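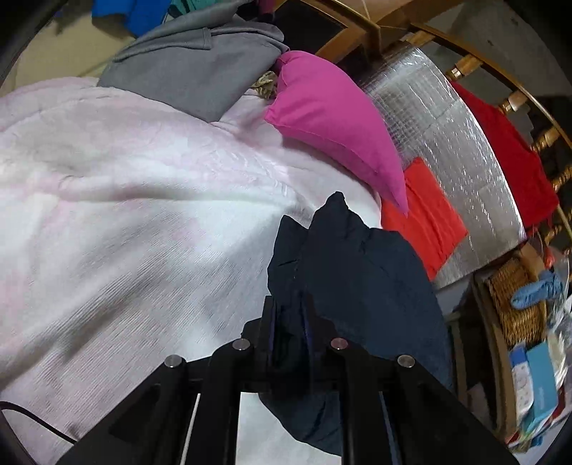 結核の薬を最後まで飲みきるために　ミストステッド保健所 ナディラ・ソパクアさんに聞く

ミストステッド保健所の結核担当は、二階の廊下の突き当たりにある。部屋には机が四つあり、窓際の一つをナディラ・ソパクアさんが使っている。保健師になって20年、そのうち後半のほとんどを結核の仕事に充ててきた。話を聞いたのは2024年5月2日の午後で、途中、患者からの電話で二度中断した。

最初に尋ねたのは、いま結核の患者がどのくらいいるのかということだった。

「昨年度に管内で登録された活動性の患者さんは56人です。多いと言う人も、まだそんなにいるのかと驚く人もいます。私たちの感覚では、ここ数年あまり動いていません。高齢で発病する方と、仕事や進学でこの町に来て間もなく見つかる方と、大きく分けるとその二つの山があります」

高齢の患者の多くは、若いころに感染し、長い間発病せずにいた人だという。結核菌は体に入っても、すぐに病気を起こすとは限らない。免疫に抑えられたまま何十年も過ぎることがあり、一生発病しない人のほうが多い。年を取ったり、別の病気の治療で免疫が下がったりしたときに動き出す。

「ですから、ご本人に『どこでうつったんでしょうか』と聞かれても、答えられないことが多いんです。家族の誰かを疑ってしまう方もいるので、最初の面接でその話はかなり時間をかけてします」

活動性の結核では、標準的には四種類の薬で治療を始め、二か月ほどで薬の種類を減らし、合わせて六か月続ける。薬がよく効く菌であれば、きちんと飲めば治る病気である。ソパクアさんは「きちんと」の部分が仕事の大半だと話す。

「咳と熱は、早い方だと数週間で楽になります。そこから先が長い。具合が悪いときは飲むんです。良くなってから飲み続けるのが難しい。これは結核に限らないと思いますけど、結核の場合は途中でやめたり、飲んだり飲まなかったりすると、薬の効かない菌が残るおそれがあります。そうなると治療は長くなるし、使う薬も強くなります」

そのため保健所では、患者が薬を飲むところを職員が確認する「直接服薬確認」を行っている。以前は自宅への訪問か、保健所や診療所に来てもらうかのどちらかだった。三年前からは、携帯電話で服薬の様子を撮影して送る「マナリ」という仕組みも使っている。

マナリを導入した当初、ソパクアさんは乗り気になれなかったそうだ。

「監視されているようで嫌だろうと思っていました。訪問なら、玄関先で少し話をして、顔色を見て、薬を飲んでもらって帰る。動画だとそれがなくなる。でも患者さんに聞いてみたら、訪問のほうがつらいという方が結構いたんです。近所の目がある。保健所の車が毎日のように来れば、何かあると思われますから」

保健所の車には側面に名前が入っていた。いまは無地の車に替えてある。

患者の一人、アキール・アワンさんにも後日、電話で話を聞くことができた。アワンさんはオレック地区の食品倉庫で夜勤をしており、去年の秋に肺結核と診断された。二週間あまり入院し、その後は自宅から通院して、この春に治療を終えている。名前を出すことは本人の希望である。

「夜勤だと、朝に薬を飲めと言われても、自分の朝がいつなのか分からない。帰って寝る前に飲むことにしたら、今度は胃がむかむかして眠れない。それを動画のときに一言しゃべったら、その日のうちに保健師さんから電話が来た。先生と相談して、起きてから飲むように変えてもらった」

アワンさんがいちばん困ったのは仕事のことだった。感染させるおそれがなくなったと医師が判断してからも、職場には戻りにくかった。上司は理解を示したが、休憩室で隣に座る人が減ったと感じたという。

「説明するのに疲れた。もううつらないと言っても、こっちが言うのと保健所の人が言うのとでは違う。ソパクアさんが職場に来て話をしてくれて、それからはだいぶましになった」

職場への説明は、接触者健診とあわせて行われることが多い。患者と長い時間同じ空間にいた人を調べ、感染の有無を見る健診である。誰を対象にするかは、患者の咳の症状や痰の検査結果、部屋の広さや換気、一緒に過ごした時間などから決める。

「『全員調べてくれ』と言われることがよくあります。気持ちは分かるんですが、広げすぎると、感染の可能性がほとんどない人にまで検査をすることになって、陽性が出たときにどう考えたらいいか分からなくなる。まず近い人から調べて、そこで感染が見つかれば輪を広げる。順番があるんです」

検査の時期にも注意がいる。感染してすぐの血液検査では陽性にならないことがあり、最後の接触から二、三か月たってからもう一度調べる場合がある。その間に退職や転居で連絡が取れなくなる人が出る。アワンさんの職場では派遣の従業員が多く、二回目の検査までに5人が別の勤め先に移っていた。

「全員見つけました。一人は隣の県の保健所にお願いして検査してもらいました。電話番号が変わっていて、派遣会社も最初は教えてくれなくて、ここは同僚のエルダナ・デレセがずいぶん粘りました。彼女がいなかったら諦めていたかもしれません」

デレセさんは通訳を兼ねた相談員で、結核担当に来る前は町の日本語教室で働いていた。取材の日は訪問に出ており、戻ってきたのは夕方だった。

接触者健診で感染が分かっても、胸のエックス線写真に異常がなく症状もなければ、発病はしていない。潜在性結核感染症と呼ばれる状態で、人にうつすことはない。ただし将来発病する可能性があるので、予防のための薬を勧めることがある。薬の種類によって期間は違い、リファンピシンなら四か月、イソニアジドなら六か月か、それより長く飲む。

ソパクアさんによると、活動性の患者よりも、この人たちに飲み続けてもらうほうが難しいという。

「どこも悪くないんですよ、本人にしてみれば。それで毎日薬を飲んで、月に一回採血に来てくださいと言われる。しかもリファンピシンを飲むと尿がオレンジ色になる。先に言っておかないと、びっくりしてそこでやめてしまう方がいます。コンタクトレンズに色がつくこともあるので、それも必ず伝えます」

肝臓への影響にも気をつけなければならない。食欲がない、だるい、吐き気がする、皮膚や白目が黄色いといった症状があれば、次の受診を待たずに連絡してもらう。飲酒の習慣がある人や、もともと肝臓に病気がある人には、始める前の相談に時間をかける。ほかの薬との飲み合わせも確認する。リファンピシンは経口避妊薬や血液を固まりにくくする薬など、多くの薬の効き目を弱めることがある。

この点については、クン診療所のハビエラ・ダサ医師からも補足があった。クン診療所は駅の南側にあり、保健所から紹介された潜在性結核感染症の人の多くがここで治療を受けている。

「お薬手帳を持っていない方、持っていても書いていない方がいます。国から送ってもらった薬を飲んでいる方もいるし、サプリメントは薬だと思っていない方も多い。私は『口に入れているものを全部持ってきてください』と言います。袋いっぱい持ってくる方もいますよ。そのほうが助かります」

ダサ医師は、予防の治療を受けるかどうかは本人が決めることだと繰り返した。年齢が高いほど副作用は出やすくなり、発病の危険との釣り合いは人によって違う。勧めて断られた人には、どんな症状が出たら受診すべきかを説明し、しばらくの間、定期的に胸の写真を撮る。

「断ったらもう来てはいけないと思っている方がいるんです。そんなことはありません。半年後に気が変わって飲み始めた方もいます」

ソパクアさんの話に戻る。治療を中断する人には、どんな理由が多いのだろうか。

「いろいろですが、お金の心配は最初に出てきます。公費の制度があるので、申請をすれば自己負担はかなり軽くなります。ただ、申請書を書くこと自体が負担になる。病名を書いた書類を役所に出すのが怖いという方もいます。在留資格に影響するんじゃないか、と聞かれることもあります。結核の治療を受けたことを理由に私たちがどこかへ通報することはありません。そこは何度でも言います」

次に多いのは引っ越しだという。転出先の保健所に引き継ぐことになっているが、本人が引っ越しを知らせてくれなければ始まらない。ソパクアさんは毎回の連絡の終わりに、来月も同じところに住んでいるかを聞くようにしている。

「前は『お変わりありませんか』と聞いていたんです。みんな『ありません』と言います。翌週に引っ越す方でも。体のことを聞かれていると思うんですね」

言葉の問題もある。保健所の説明書は八つの言語で用意されているが、渡しただけで伝わるとは考えていない。文字を読むのが得意でない人には、薬の写真と時計の絵を並べた一枚の紙を使う。この紙は、前任の保健師だったレイモンド・ドゥーセットさんが最初に作ったものだ。薬の見た目が変わるたびに写真を差し替え、いまも使っている。

「レイモンドさんには、患者さんに薬のことを説明したあと、同じことを患者さんの口から説明してもらいなさい、と教わりました。分かりましたかと聞けば、分かりましたと返ってくるだけだから、と。新人のころは、試しているみたいで失礼じゃないかと思っていました。『私の説明が足りているか知りたいので、教えてもらえますか』という言い方をするようになってからは、やりやすくなりました」

マナリの利用は、いまでは服薬支援を受けている人の半分を超えた。一方で、全員に向いているわけではない。携帯電話の通信量を気にする人、撮影がうまくできない人、同居の家族に病気を知られたくない人がいる。一人暮らしの高齢者では、訪問を楽しみにしている人もいる。いまも薬局で飲む人と、訪問を続けている人が合わせて10人ほどいるという。

動画が届かなかった日は、翌日の午前中に職員が電話をかける。忘れただけという場合がほとんどで、責めるような言い方はしない。三日続けて届かなければ訪ねていく。

「三日目に行ってみたら、風邪で寝込んでいて、風邪薬と一緒に飲んではいけないと思ってやめていた、という方がいました。聞いてくれればよかったのにと思いますけど、聞きにくいと思わせたこちらの問題でもあります。それからは、風邪をひいたらどうするかを最初の紙に書き足しました」

診断の遅れについても聞いた。咳が二週間以上続いたら受診してほしいと保健所は呼びかけているが、実際にはもっと長くかかる人がいる。

「二つあります。受診が遅れる場合と、受診してから結核だと分かるまでに時間がかかる場合です。高齢の方は咳があまり出ないことがあって、食欲がない、体重が減った、なんとなく元気がない、というところから始まったりする。若い方は、忙しいのと、風邪だと思っているのと、休むと給料が減るのと。去年のある方は、市販の咳止めを三か月飲み続けていました」

保健所は六月に、オレック地区の事業所を対象にした説明会を開く。人事や安全衛生の担当者向けで、従業員に咳が続いているときの声のかけ方、患者が出たときに保健所が何を尋ねるか、復職の時期をどう判断するかを扱う。昨年の会で質問がいちばん多かったのは、消毒のことだったそうだ。

「机や食器を消毒しなくていいのか、とよく聞かれます。結核は空気を通してうつる病気で、物を触ってうつることはまずありません。食器も普通に洗ってもらえばいい。それより窓を開けて換気をしてください、と答えます。本人が使ったものを全部捨てた会社がありました。戻ってきたら自分の椅子もカップもなかったと、患者さんから聞きました」

その会社には、ソパクアさんがもう一度説明に行った。

治療が終わったあとも、保健所はおおむね二年間、経過を確認する。再発はそれほど多くないが、起きるとすれば終わってから早い時期が多い。半年ごとに胸の写真を撮り、症状がないかを聞く。この時期になると患者のほうも保健所のことを忘れかけていて、電話に出てもらえないことがある。

最後に、これから変えたいことを尋ねると、ソパクアさんは受付時間を挙げた。いまの窓口は夕方の五時過ぎに閉まる。日中働いている人は休みを取らなければ採血にも相談にも来られない。週に一日だけでも夜に開けたいと、所内で話をしているところだという。

「人のやりくりがつけば、の話です。まだ決まっていません。ダサ先生のところが木曜の夜に開いているので、いまはそちらにお願いしています。夜に来たい方は、まず私たちに電話をください。予約はこちらで取ります」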